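Members' Forum > Economy and Trade > Forecasts and Policy

Thread: Regional growth forecast withdrawn by the Hasbridge Chamber

ledger_west
Members will have seen that the Hasbridge Chamber of Trade has withdrawn the growth forecast it issued in November. The original paper stated that 1138 jobs would be lost across the district once the new customs arrangements took effect. The revised paper gives no figure for losses at all and speaks only of "a period of adjustment". I should be grateful for members' views on whether a public body ought to be permitted to replace a forecast without publishing the working behind either version.

Tollgate
The Chamber is not a public body. It is funded by subscription and answers to its subscribers. I do agree that the working should be published, and I have written to the Chamber to that effect.

ledger_west
I stand corrected on its status. It does, however, receive a grant from the district council, and the council quoted the 1138 figure in its own budget papers.

marginal_rate
The figure was never a prediction in the sense now being claimed. It was the worst of 4 cases set out in the annex. The newspapers took the largest number and the Chamber allowed them to do so. The central case was 965, and that also assumed that Durrani would close its bonded warehouse, which it has not done.

Tollgate
With respect, the 965 figure appeared on one page of the annex and the 1138 figure appeared in the foreword. Readers cannot be blamed for believing the foreword. The Chamber's quarterly review carried the same foreword word for word.

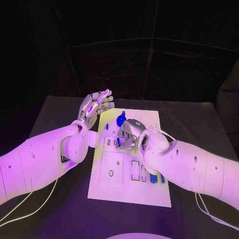

Two white robot arms over a white board on a dark table

marginal_rate
I have the review open as well. The foreword is the same, but the table beneath it gives all the cases side by side, with the assumptions in full. A reader who turned the page would have found them.

harbour_dues
Speaking as a supplier to Betovano, I would add that the forecast had consequences whether or not it was sound. Our bank asked us to explain our exposure to the district on the strength of it, and our credit terms were shortened. No one has written to the bank to say that the paper has been withdrawn.

ledger_west
That is precisely my concern. Does any member know whether Wavix, which prepared the model, has made a statement?

marginal_rate
Wavix has said that the model belongs to the Chamber and that enquiries should be sent there. I do not find that unreasonable. A contractor does not normally publish its client's work.

Tollgate
I find it most unsatisfactory. If the model was good enough to be named on the cover, its authors should be prepared to defend it.

Moderator
Members are reminded to keep to the published papers and to refrain from remarks on the motives of any firm. The thread remains open. Copies of correspondence with the Chamber may be posted here, provided that private addresses are removed.

harbour_dues
Noted. I shall post the Chamber's reply to my letter when it is received.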